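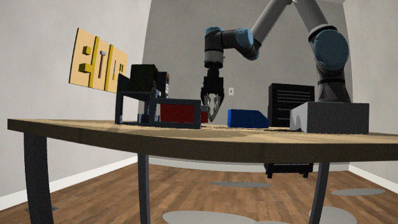
*Arm over the table, fingers open.*

**February, 7:40 in the morning, coffee not yet helping**

Picking up from last entry. Match model for the Lekgate fixtures, second pass. For anyone reading over my shoulder: we take the season's shot log, give each shot a chance of going in, add them up per team, and then find out how wrong we were on the final whistle.

The shot log now has 1,918 rows. After I threw out penalties, own goals and the row where somebody had typed "great save!!" in the distance column, 1,283 were left. Ruth Wragg says the great save was indeed great. I have left her comment in the sheet but not in the data.

Ran the old version first, so there's something to compare with. It still thinks Oakley should be third. Oakley are in fact eleventh, and lost again at home, 2-0, to a side whose first goal came off a defender's backside. Model gave Oakley 1.9 expected goals in that one. Stuart Rowbotham, who supports them, wants the model's table printed and framed.

What changed in the second pass:

- Headers are now separate from shots with the foot. Should have been from the start. My fault, see the entry where I said it wouldn't matter.
- Distance is measured to the center of the goal. Before, half the games used the near post, depending on who was logging.
- Home advantage is fitted from this season only. It's smaller than last year's.
- Game state (ahead, level, behind) is in, with a flag for the last ten minutes, when everybody at Lekgate starts shooting from the parking lot.

Result: better on headers, slightly worse on everything else. Not what I ordered. I went through the biggest misses by hand and 17 of them were free kicks tagged as open play. Jade Sugden is fixing the tags and has asked that I stop calling it "a quick job" in writing.

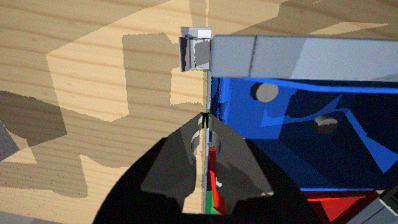 Free kicks need their own treatment anyway. There are only 183 in the log, and one player took far too many of them, so whatever we fit will mostly be a portrait of his right foot. Mal-soon Yoo suggested pooling them with long shots and letting the distance do the work, and I tried that before lunch. It behaves until you get close to the box, then the numbers go silly: a free kick from the edge came out as likelier than a clear header from six yards. Part of it is how we split the field into zones. Our edges are as jagged as the shadows on that tabletop, and a ball moved half a yard can jump a whole zone. Smoothing across the zones is the obvious next step – obvious to Mal-soon, who said so in the fall.

Pauline Lockwood came by after lunch to ask if we could say who wins the cup game. I said we could say who ought to. She wrote down "no."

For the record, what the new version gives for that one: Lekgate 1.4, Ratano 1.2. So, a coin toss with a slight lean. Ratano have kept their shape well away from home and concede very little through the middle, but their left back pushes up and leaves a gap you could hold a wedding in. Lekgate's best chances in the last few games all came down that side. The model knows nothing about this, having no idea where defenders stand. I do, and would take Lekgate by a goal. Stuart has taken the draw. Loser buys.

Things still open:

1. Rerun once Jade's tags are in. Don't touch the zones at the same time, or we won't know which one helped.
2. Ask Ruth whether rebounds are logged as one shot or two. I have had both answers, both from Ruth.
3. Try dropping the last-ten-minutes flag. It may just be fitting one wild evening against Ratano.
4. Save the old version somewhere sensible. At the moment it lives in a folder called "new".

4:15 p.m. – Jade's first batch of tags is in. Three of the free kicks were corners. Rerunning overnight.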